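Wirham Robotics Club – Frequently Asked Questions

Last updated December 5, 2022

Who can join?
Any student in grades 9 through 12. You don't need to have built or programmed anything before. We do ask that you come to the first two meetings of the semester, when we go over safety and how the arms are started and stopped.

How much does it cost?
Dues are $50 a year. That covers your share of parts and the club shirt. If dues are a problem, talk to Mr. Widmer before or after a meeting and it will stay between the two of you.

Who runs the club?
Urs Widmer is the faculty advisor. Siu-ming Pan is student captain this year and makes the team assignments. Questions about schedules go to Siu-ming, questions about forms and money go to Mr. Widmer.

What does the club do all year?
We work toward one competition, the Trostov Home Tasks Challenge. Each team gets a two-armed robot to do chores in an ordinary room. The chores are announced in October. This season they are picking up litter, taking a full bag out of a trash bin, putting mugs on a shelf, and standing bottles upright.

Are the robots driven by remote control or do they run on their own?
Both. In the first round a student operates the arms. In the second round the robot has to do the same chore from a program the team has trained on its own recordings. Most of our practice time goes into making those recordings.

What does a practice session look like?
One student operates, one watches with a hand on the stop button, and one keeps the log. You trade places after every 6 attempts. An attempt is one try at one chore, start to finish, and it gets logged whether it went well or not.

The practice floor is laid out like a room in a home, with plants, furniture and things left on the floor. Trash bins are harder than they look. A soft liner changes shape when a finger brushes it, and a crushed can doesn't sit the same way twice.

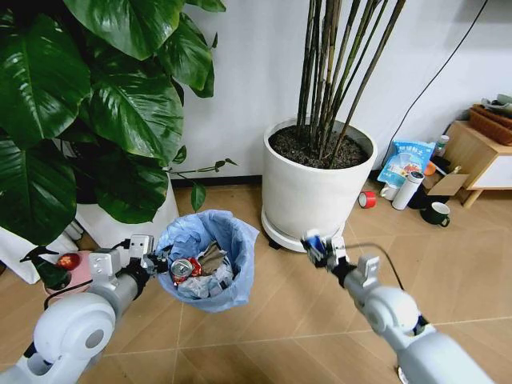 New operators start with light trash such as wrappers and paper. Cans come next, and tying or lifting the bag comes last. Please don't skip ahead, even if you have used the arms at someone else's lab.

How many attempts have you recorded?
The log stood at 1,830 at our last count. Not all of them are usable. Siu-ming goes through them and marks the ones where the arm was bumped or the operator stopped early.

Do I have to know how to code?
No. Teams need operators, people who check recordings, and people who can fix a loose cable. If you want to learn, we teach Python in the computer lab before regular practice.

Where do you meet?
Room 101, after school. Use the side door – the front entrance is locked once the buses leave.

What should I wear?
Closed shoes. Tie back long hair and take off bracelets and lanyards before you go near the arms.

Can I take a robot home?
No. The arms stay in Room 101. You can check out a practice gripper with a signed form.

Can parents visit?
Yes. Sign in at the office first and stay behind the yellow line while the arms are powered.

What if I miss a meeting?
Send Siu-ming a message so your team can find another operator. If you miss three in a row without a word, your place on the competition team may go to someone on the waiting list.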